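Drestari Product Meeting, Minutes
March 21, 2019
Chair: Melaniia Panasiuk

1. Whey blend, Drinasex line
Savchuk's lab returned results on the new whey and casein blend. Protein per serving is within label tolerance. Lactose came in above target in one lot. The lot is on hold until a second test is done. Panasiuk asked that the hold be noted in the stock system under the lot number.
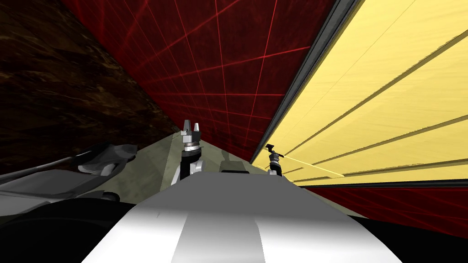 The retest will use a sample from the middle of the drum. Savchuk to confirm the method in writing. The 500 g pouch stays on the current formula until then.

2. Label text
The phrase "supports recovery" was reviewed. Agreed to keep it on the pouch and remove it from the web page until the source list is complete. The serving size stays at 34 g. Scoop supplier Nemard has quoted for a new mold; quote accepted, subject to a fill check with the vanilla powder.

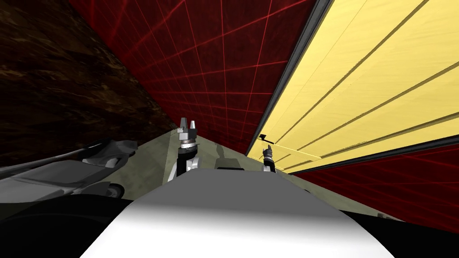

Flavor work was carried over from the last meeting. Chocolate is approved. Banana was rated too sweet by the panel and goes back with 2 changes to the sweetener level. For the flavor page header, Panasiuk preferred a plain color field. Web to update.

3. Actions
Savchuk: lactose retest and method note.
Nemard: 100 sample scoops for the fill check.
Panasiuk: source list for the recovery claim.

Shelf life data for the pouch is due in October.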